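Gladys Mfaume
Thread

1/ People keep asking me whether a machine can do chores yet. My usual answer is to ask which chore, in which house, and who picks up afterward. Longer answer follows. I work on manipulation in simulation, so weight my opinions accordingly.

2/ Take the dullest subtask I know: get two fingers on either side of a vertical edge on a piece of furniture. No dishes, no laundry, nothing soft. A person does it while reading their phone.

3/ We spent most of September on that subtask. Red panel, grey wall, two-finger gripper, camera looking out past the fingers.

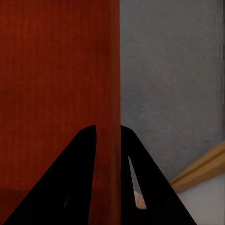 4/ Approach is the easy half. The policy has to get laterally centered on the edge, keep the fingers parallel to it, and stop at a depth where closing would mean something. Two of those three can be read fairly well from a wrist view. Depth is the bad one.

5/ Depth is bad for a boring reason. From close in, a flat panel gives you almost no texture to work with, and a few millimeters forward or back changes very little in the image. The black fingers then cover a good part of what's left.

6/ Numbers, since someone will ask. 330 simulated attempts, randomized start pose. 241 ended with the fingers closed on the edge and holding. The rest were misses, early closes, or a fingertip pushing on the face of the panel.

7/ That comes to 73 percent. For a paper, fine. For a kitchen, consider a person who fails to take hold of a cupboard door more than one time in four. You would not ask them to carry the soup.

8/ Smaranda Vasiliu went through the failures by hand and sorted them. 31 of them were one thing: the controller decided it was centered when one finger was going to land on the face. She thinks the cause is the color of the edge strip, which is close to the color of the face. I think she's right but we haven't isolated it.

9/ Test for that is simple. Hold geometry fixed, vary the contrast between strip and face, rerun. It's queued for Thursday. If the failure count doesn't move I'll post that too.

10/ The other candidate is lighting. Our lighting is soft and even, and a real hallway's isn't. You can randomize lights, and we do, but a randomizer only covers the range somebody typed into it.

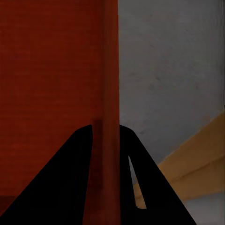 Gripper open, one finger on each side of the lighter red strip. Simulation.

11/ A word about shop floors, because the replies will go there. Costel Hodoroagă runs a packing line at Forville and has had four arms on it for a while. They do well. He also controls the height of every table, the finish on every bin and the angle of every lamp.

12/ He told me most of his budget went into making the line repeatable, and the arms were the smaller item. I believe him. A home is a place where the chair was somewhere else this morning.

13/ So "robots already do this in factories" is true and doesn't transfer. Same motion, different problem. The factory removed the variation beforehand and the home hands it to the robot.

14/ On demo videos. When you see one of a machine opening a cabinet, look for three things: is it sped up, how many takes, and did anyone move the cabinet between takes. If the post doesn't say, assume the answers aren't flattering. Ours included. We've posted clips with no attempt count and shouldn't have.

15/ Question from Viorica Ursu, who is an occupational therapist: would partial help be worth having? Her clients mostly don't need a robot that does the whole kitchen. Some would settle for one that holds a door open while they reach in.

16/ That is a better target than most of the ones I see in grant calls. A person nearby supervises, the task is one contact and a hold, and a failed grasp costs a retry. At 73 percent with a retry it starts to be usable, assuming the retries are independent. They aren't fully. A bad start pose tends to stay bad.

17/ What I'd want before calling even that ready: the same success rate on hardware, on doors the policy never saw, with a force limit low enough that a finger on the face leaves no mark. We have none of the three measured yet.

18/ Current position, then. Chores in a structured shop: yes, many, for years. One supervised step of a chore at home: close enough to work on seriously. A whole chore at home, unattended: no, and I wouldn't put a date on it.

19/ Contrast sweep results go in this thread when they're in. Smaranda has the failure breakdown if you want it, ask her for the version with the start poses included.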